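Is Ullden worth the money for a first jumper?

Posted by Rania Abu Hammour, 27/09/2024

I'm planning a plain bottom-up cardigan and the pattern calls for Trakitz, which my nearest shop stopped stocking in April. The woman there steered me to Ullden instead and swore blind it knits to the same tension. Hmm. The pattern wants 600 g. Ullden is a bit thinner to my eye, and the ball band gives a needle range so wide you could drive a bus through it. I've swatched twice and got a different stitch count each time, same needles, same chair. Has anyone used it for a whole garment? And does it grow in the wash? I've read that it does and I've read that it doesn't, usually from people who are selling it.

Naylor

I'd take "same tension" with a large pinch of salt. I made a cardigan in Ullden two winters ago and it came out of the wash up to a hand's width longer in the body. The sleeves hardly moved, so I looked like I'd borrowed two people's clothes. Wash your swatch properly, let it dry flat, then hang it up with a few clothes pegs on the bottom for a day or two. Measure after that and not before.

Don't trust weight when you swap yarns either, go by length. My cardigan took 298 g on the body alone and the pattern had said 363 for the lot, so you can guess how that ended. I ran out halfway up the second sleeve and the new ball was visibly greener.

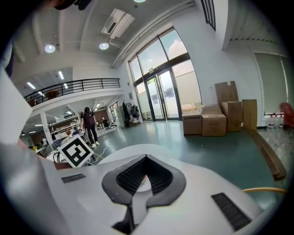
Marker card and white cable on the green floor.

As for your two swatches, cast on more stitches and measure only the middle. The edges lie. If it still won't agree with itself, I'd blame the yarn.

Diltetti

its fine, i've made three hats in it. never washed them though

Rania Abu Hammour

Thanks both. Hats I would believe. I've pegged the swatch up over the bath and it has already dropped by a row or so, which doesn't fill me with confidence. The shop now says they'll take back unopened balls, "within reason", whatever that means.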